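Suture Week at Marau: The Gallery

Five days, one box of tissue pads, and a great deal of black thread. Ambros Egger ran the bench and kept his opinions of our knots mostly to himself until Friday.
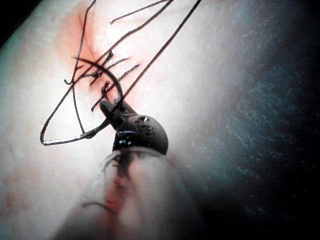 Spacing is where friendships end. Ambros wants every stitch the same distance from its neighbor and will lean in to check. Three knots across the incision, the lowest already crowded by the needle, and the trimmed tails pointing wherever they please. He calls long tails "whiskers." I call them a safety margin.

The rest of the June pictures go up once Dubey finds the cable.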